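Operations Review, Monthly Meeting
6 April 2026
Chair: Marijke De Bruijn
Minutes: Willy Van Beek

Item 3. Visit to the Frimpong demonstration

Marijke reported on the visit to Frimpong, where four of us watched the bin picking cell they want to place in our returns area. The arm is a KUKA with a two-bin setup. Mixed items go in one bin and the arm is meant to move them to the other, one at a time.

The sales sheet claims 334 picks an hour. Willy asked over what period that was measured and with what items. Frimpong said it came from "a good run" and promised the logs. We do not have them yet.

Marijke noted that the items were chosen by Frimpong. She had asked in advance to bring a tote of our own returns and was told the software would need a day to prepare. She did not find this reassuring, as our returns change every day.

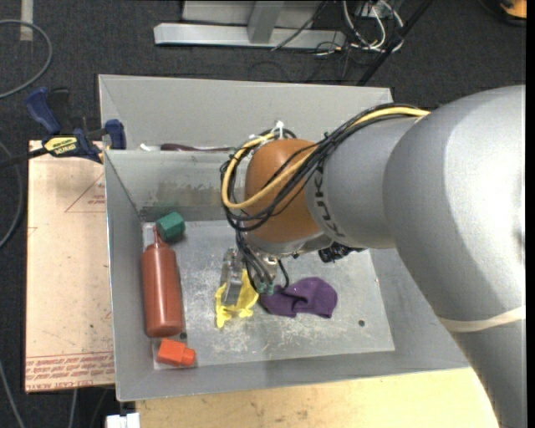 Demonstration cell, gripper at the yellow item with the purple cloth next to it.

Discussion of the cloth. Soft goods are the larger part of what we get back. Willy said one small cloth proves very little about a winter coat in a torn bag. Frimpong's answer was that a suction tool from Danach can be added. No price was given for it.

Bin load. The bin held only a small collection of items and much of the floor was bare. Ours arrive full to the rim. Frimpong said a fuller bin "should be fine." Marijke asked that this wording be recorded.

Staffing. The proposal assumes one operator for two cells. During our visit there were three engineers standing by the one cell. Willy does not accept the savings table until the operator figure is backed up by a site already running.

Reference sites. Frimpong named Andine and Fostetti. Andine has only had its cell since October. Willy will call both, without Frimpong on the line.

Decisions
No order and no deposit at this stage.
A second visit only if we bring our own stock, about 200 items, picked by our floor staff the same morning.

Actions
Willy: calls to Andine and Fostetti.
Marijke: written request for the logs and the price of the suction tool.

Item 4. Dock door repairs
Carried over to next meeting.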